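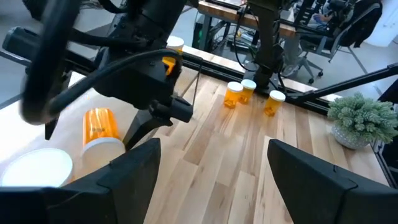
4.2 Participation in the tag exchanges

Card and tag challenges were coded from the Kokell archive, which holds 1,371 entries posted by members over 11 rounds. Each entry was assigned to one of two groups: those that repeated the layout of the sponsor's tag and those that kept only its colors. Background surface was recorded as a separate variable, as makers often lay finished work on a table before posting it. Pale wood with visible seams between the planks, as in Figure 3, was coded "light, patterned"; plain paper and painted board were coded "light, flat." Knots and dark streaks in the grain did not change the code.

Figure 3. Pale wooden tabletop with visible seams between the planks.

Two raters (Krishnan and Brannigan) worked separately, and 124 entries on which they differed were settled by a third (Dela Peña). Comments left under the entries, 2,974 in all, were not rated for tone. Entries made by the guest designer of a round were kept in the counts but left out of the layout comparison. Rounds with no named guest were treated as in Section 3.1.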